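In praise of the plain white table

I want to put in a good word for the plain white table. Smooth top, no grain, no pattern, no glass insert, no clever drawer that jams in November when the humidity changes. I have owned mine for 3 years and I am still a bit giddy about it.

For a long time I believed in tables with character. My old one came from a second-hand place called Boko, weighed as much as a small horse and had a top so busy with knots and stains that anything you put down on it vanished. I lost a watch spring on it. I lost the tiny screw from my reading glasses on it, twice, and found somebody else's screw while I was looking (still no idea whose). It was a handsome thing, and I was always squinting at it!

Then I moved into a flat with one good window and bought the dullest table in the Handa catalogue. It cost me $119, delivered, and I put the legs on before breakfast. The first evening I sat down to mend a necklace clasp and could see every link. I could see a crumb from across the room. A white surface shows you everything, and people talk about that as though it were a fault. They say it will look dirty. Well, yes – it looks dirty when it is dirty, and then you wipe it, and the wiping takes 18 seconds. My old table must have been filthy for years, and I was none the wiser.

The other complaint is that white is cold, the colour of clinics and phone shops. I don't feel it. In the afternoon mine picks up whatever the sky is doing, grey or gold, and a bowl of mandarins on it looks like a painting. A dark object looks even better. Edges turn crisp, little holes and seams you'd never have noticed jump out at you, and even a stray bit of thread gets its moment.
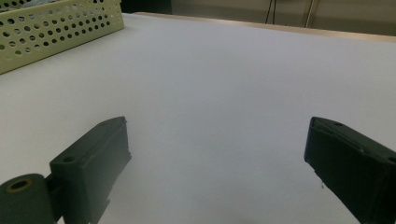

Dark green on smooth white, with a tiny dark speck under the right-hand tip.

I'd go further and say every home should have one clear, pale surface, even if it's only the size of a tea tray. Keep the carved sideboard, keep your grandmother's walnut. But have one spot where you can tip out the button jar and find the button. I did mine last night at half past nine, and the little grey one for my good coat was right there by my elbow.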